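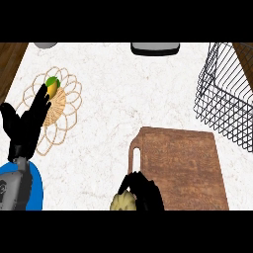
*A small round fruit, green at the top and golden yellow lower down.*

# Why Fruit Changes Color

Most fruit starts out green. The green comes from chlorophyll, the same substance that makes leaves green. Chlorophyll catches sunlight, and the plant uses that energy to make sugar. A young fruit is hard and sour, and its seeds are not finished growing.

When the seeds are ready, the fruit begins to ripen. Several changes take place together.

## The green breaks down

The fruit stops making chlorophyll and takes apart what it already has. Yellow and orange substances called carotenoids (say *kuh-ROT-uh-noydz*) then show through. Some of them were in the skin the whole time, hidden by the green. Others are made during ripening. Carotenoids also give carrots their color.

The change is often uneven. One part of a fruit may turn yellow while another part stays green.

## The starch turns to sugar

Starch is a store of food made of long chains of sugar. It does not taste sweet. In bananas, mangoes and apples, ripening cuts the chains into short pieces, and the short pieces do taste sweet. Oranges and lemons store very little starch, so they do not get much sweeter after picking.

## The walls get soft

Plant cells are held together by a kind of glue called pectin. Ripening breaks the pectin down. The cells slide apart more easily, and the fruit feels soft when pressed.

## A gas gives the signal

Many fruits release a gas called ethylene (say *ETH-uh-leen*). It tells the fruit to ripen, and a ripening fruit makes more of it. The gas also reaches other fruit nearby – a ripe banana in a bag can speed up a hard avocado.

## Color can mislead

Oranges need cool nights to lose their green. In hot countries, an orange can be fully ripe inside while the skin is still green. Some mangoes stay green when ripe too, so growers check the smell and the feel as well.

## Try it

You need two hard green bananas, one ripe apple and two paper bags.

1. Put one banana in a bag with the apple. Fold the top closed.
2. Put the other banana in the second bag alone. Fold the top closed.
3. Keep both bags in the same room, out of the sun.
4. Look at the bananas once a day and write down the color of each.

**Words to know:** chlorophyll, carotenoid, starch, pectin, ethylene

*Text by Tarek Hegazy*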